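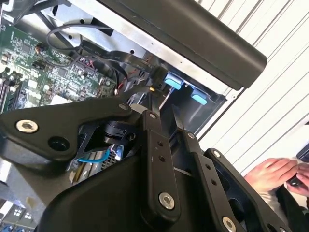
Réunion de l'équipe soins et maquillage – septembre

Présents : Torben Tiedemann (animation), les conseillères de l'institut, la stagiaire. Début à 8 h.

1. Sérums pour ongles
Le sérum Puklow est en rupture depuis la rentrée. Le fournisseur annonce 12 flacons pour la fin du mois. En attendant, on propose l'huile Tindall, en précisant aux clientes qu'elle nourrit les cuticules mais ne durcit pas l'ongle.

2. Vernis semi-permanent
Deux clientes se sont plaintes d'un décollement au bout de quelques jours. Torben demande de revenir au dégraissage avant la base – étape parfois sautée le samedi d'après le cahier de cabine. La base Pumstead reste en service. Les lampes seront contrôlées avant la prochaine réunion.

3. Masques pour les mains
Essai des gants Trurker par l'équipe. Avis partagés : bonne hydratation, parfum trop fort. On ne commande pas pour l'instant. Torben redemande des échantillons sans parfum.

4. Budget
Reste 222 euros pour les testeurs. Priorité aux teintes nude, les rouges de l'été étant encore presque pleins.

5. Divers
Les limes à usage unique ne se rangent plus dans le tiroir du bas. Fiches clientes : noter les allergies en première ligne.

Fin de la réunion à 9 h 12.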